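I bought the Bemitz suspension seatpost in February, with my own money, after two winters of a sore lower back. The box promises "up to 21 per cent less fatigue". Less than what, it doesn't say. Fatigue measured how, it doesn't say either.

Fitting it took most of a Thursday evening. The instructions are one folded sheet with drawings the size of stamps, and the preload bolt is at the bottom of the post, so every time you want to change the setting you have to pull the whole thing out, turn the bolt and put it back. Mark your saddle height with tape first. I didn't, and spent a week pedalling with my knees in the wrong place.

My usual test ride is the old Stindgate path, out and back. It's dead straight, dull as anything, and I know it well enough to notice when something feels different.

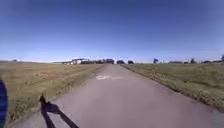 *The Stindgate path, with the bike symbol nearly worn away and grass creeping over both edges.*

On ordinary tarmac, I'll be blunt, I couldn't feel much. The saddle bobs a little if you pedal hard in a low gear. If you spin lightly it stays put. A slightly wider tyre with a bit less air in it did as much for me, and I already owned the tyre.

Where the post earns something back is on sharp single knocks: a dropped kerb, a root, the lip of a bridge. You still hear the bang from the back wheel but it doesn't go up your spine in the same way. I swapped back to my plain post for a fortnight to check I wasn't kidding myself, and the difference on kerbs was real. Smaller than the price suggests, though.

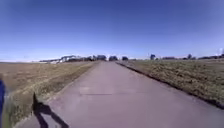 The other claim is that it needs no looking after. Mine began to creak after 5 weeks. Bemitz told me by email to grease the pivots every 1,000 km, a figure that appears nowhere on the sheet or the box. Greasing cured it. I'd still like to have been told before I paid. There's also a touch of side-to-side play at the nose of the saddle now, which they say is "within tolerance".

I tried a friend's Grultis as well, the one with the rubber block. It's heavier and uglier, and it sags under me, but you can adjust it without taking it out of the frame and it has never made a noise. If I were starting again I'd probably get that one second-hand.

Would I buy the Bemitz again? At half price, maybe. If your back hurts, get the saddle height and tyre pressure sorted first and see what's left. Mine is staying on for now, mainly since I threw the box away and can't send it back.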